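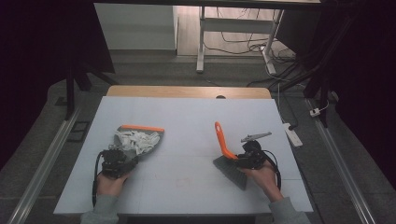
Fig. 1. Brush, dustpan and paper scraps on a white tabletop.

Unit 4: Dry Cleaning Before Wet Cleaning
Housekeeping Basics, handout for July
Instructor: Elfriede Rothe

Dry soil is anything that can be lifted without water: dust, crumbs, paper, hair, sand. Remove it first. Once it gets wet it smears, sticks to the cloth and clogs the bucket.

Order of work
Start high and finish low. Shelves and sills come before tables, tables before floors. Work from the far corner toward the door.

Brush or cloth?
Use a brush for loose pieces and for seams. Use a folded cloth for fine dust. A cloth folded into quarters and used on both sides gives eight clean faces; turn to a new one when the dust stops picking up.

Sweeping strokes
Keep strokes short and the bristles low. Long flicking strokes put dust back in the air. Hold the lip of the pan flat against the surface and move it back a little after each pass to catch the line of dust left behind.

Care of brushes
Comb out hair after each shift. Wash in warm water with mild soap, rinse, and hang to dry. Do not stand a brush on its bristles.

For next time
Read pages 16 to 52. Write down the order of work for one room at home. Hand it in to Malte Lammers in Room 200.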